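Support request: storage box lid
Category: Stores and equipment
Status: Open, awaiting supplier
Raised by: Lizelle Buthelezi, Stores Office, Buncombe Centre
Date: October 2025

Summary of fault
The lid of one clear plastic storage box is reported as difficult to remove. The box belongs to the set supplied by Drendetti in September. The contents are required by the Tshabalala room.

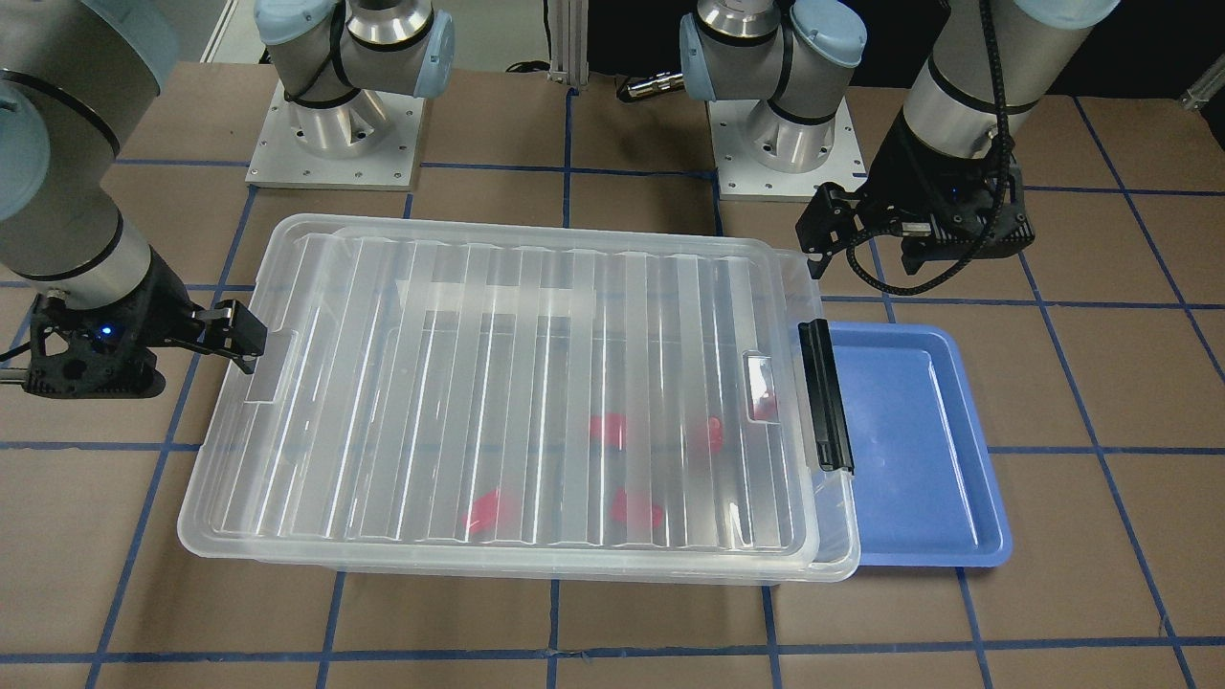
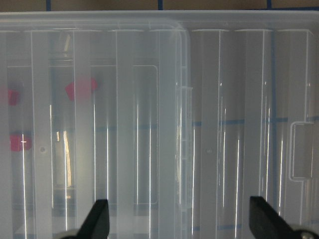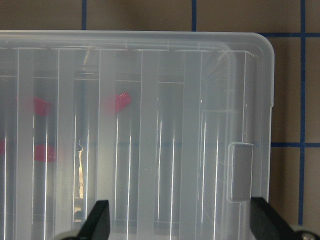

The set comprises 16 boxes of the same pattern. The remaining boxes open normally according to the staff who use them. The reported box was issued with the red pieces and has not been lent to any other room.

Log

Entry 1. Request received. The reporting office was asked not to lever the lid with a knife or ruler, as the plastic may crack at the rim.

Entry 2. The office was advised to release one side fully before starting on the other, and to press down on the middle of the lid while doing so. Reply received: one side gives, the other does not.

Entry 3. A lid from another box in the set was requested for comparison. The office confirms that the two lids are the same length, but that the spare goes on with less force.

Entry 4. The matter was referred to Drendetti, quoting order 500. A replacement lid has been requested from the Stastport depot. Delivery is expected within 20 working days.

Action outstanding
The box should be kept flat, with nothing stacked on it, until the new lid is received. The old lid is to be returned to the Stores Office with this ticket number written on a label.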